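Pay by the bag, and do it this year

Hemircombe is voting again in April on whether to charge for trash by the bag, and again I hear the same three arguments against it. Writing this fast before work so bear with me.

First, the flat fee. Everyone pays the same now, no matter what goes to the curb. My neighbor Kumudini Khan lives alone and puts out one small bag every other week. The house across from her puts out four cans, lids up, every single week. Same bill. How is that fair? People who would never split a dinner check that way are fine with it for garbage.

Second, dumping. "They'll throw it in the creek." Some will. Some already do, walk behind the Thambiah warehouse any morning. Mattresses, mostly. A mattress never fit in a bag in the first place, so I don't see what the bag fee has to do with it. Anjana Mondal brought this up at the last meeting and got a lot of grumbling and no answer.

Third, and this one I take seriously: big families and people with no money. Diapers are heavy. Medical stuff is heavy. So give those households free bags. Eighty a year, no forms, pick them up at the library. Tharushi Munshi had a whole page on this in her proposal and I doubt half the council read it. 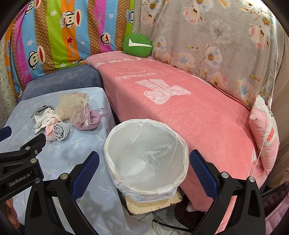
What changes when you pay per bag is small and boring. You flatten boxes. You stop buying the salad in the plastic tub. You start a compost heap, badly, then a little less badly. I lived under a bag system for six years before moving here and my kitchen trash went from twice a week to once every ten days or so. I'm not a saint. I'm cheap.

And cheap is the whole point! We've tried leaflets. We had the poster contest. The town mailed out 2,600 magnets with the recyling rules on them, and mine is holding up a pizza coupon. A dollar on a bag would do more in a month.

Mizanur Matubbar wrote in to say this is a tax by another name. OK. It's a tax. So is the flat fee, except you can't do anything about that one. This one you can shrink yourself, on your own time, with no one checking.

634 people signed the petition against. I read the comments, all of them, and most were angry about the snow plowing. Fair enough, I'm angry about the snow plowing too. Seperate issue.

My one real complaint about the plan is the bags themselves. The samples they handed out were thin as tissue. If I'm paying a dollar it had better make it down the stairs. Fix that, keep the free bags in, and vote yes.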